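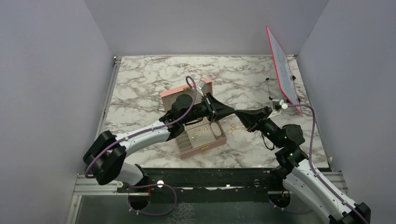
A pink jewellery box on a marble-patterned tabletop

Looking after a philosophy shelf at home

Philosophy books are hard on a household shelf. They are reread out of order, opened flat at the same few pages, annotated, lent and stuffed with slips. Many are cheap student paperbacks printed on poor paper, and a good number are out of print in the translation you want. The tips below apply to a working collection of up to 1,000 volumes. Collectors' copies need a conservator.

Shelving

Set shelves at least 15 cm away from any radiator and leave a finger's width behind the books on outside walls. Glue in older paperbacks goes brittle in dry heat, and damp walls put a brown tide line along the fore-edge within a winter. Aim for a relative humidity between 40 and 50 per cent. A cheap dial hygrometer is good enough if it sits on the shelf itself; one across the room measures the room.

Store thick one-volume works (the complete dialogues, the large histories of ideas) upright and well supported on both sides. If they lean, the text block drops away from the spine. Anything too tall to stand should lie flat, no more than three deep. The Irnell steel brackets sold for garage shelving carry the weight without bowing, though the raw edges need a strip of felt tape.

Order

Alphabetical order by author works badly for ancient schools, where much of the material survives as fragments quoted by somebody else. Shelve by school first, then roughly by date: early Greek, Academy, Lyceum, Stoics, Epicureans, Sceptics. Commentaries go directly after the text they comment on. Anthologies go at the start of their section, where they double as an index.

Keep two translations of the same work side by side. Mark the spine of each with a small pencilled letter on a removable label and use that letter in your notes. "Stoics B, book two" can be traced ten years later; "the green one" can't.

Page references

Use the standard marginal numbers where the edition prints them. They stay the same from one translation to the next, whereas page numbers change even between printings. Some budget editions leave the margin numbers out altogether. The Salinas pocket series is one, and copying in the number at the head of each chapter takes an evening per book. Use a 2B pencil, as harder grades score the paper.

Notes and slips

Sticky notes leave adhesive behind. The residue can't be seen at first, then yellows and holds dust. Cut slips from acid-free paper and let each stand no more than a centimetre above the page. Remove slips when the reading is finished. A book with forty of them in it will not close properly and the hinge will strain.
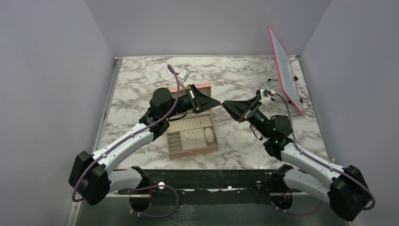
A card index is still the most durable way to keep track of an argument across several books. Put one claim on each card, with the source at top right and your objection, if any, on the back. The Zurnley card is heavier than most and takes fountain pen without bleeding. File by question (change, knowledge, the good life) and put a cross-reference on a blank card where a claim belongs in two places. Resist filing by author, which only repeats what the shelf already does.

Photocopied articles should be kept out of the books. Toner transfers to facing pages under pressure, and older copies are often on acidic paper. Use a box file per school, lid closed, away from direct sun.

Cleaning

Dust the top edges every September, before the heating comes on. Hold the book shut and brush from the spine outwards with a soft, wide paintbrush kept for the purpose. Do not use a damp cloth on uncoated covers.

For a musty second-hand copy, stand it fanned open in a dry room for about a week. If the smell persists, seal it in a lidded crate with an open dish of bicarbonate of soda, keeping the powder well clear of the pages. Active mould, which smears when touched, is a different problem – bag the book and keep it off the shelf.

Lending

Write the title, the translation letter and the month on a card and stand it in the gap. The method comes from the reading room at Derkside, where it outlasted two computer systems. Lend the second-best translation.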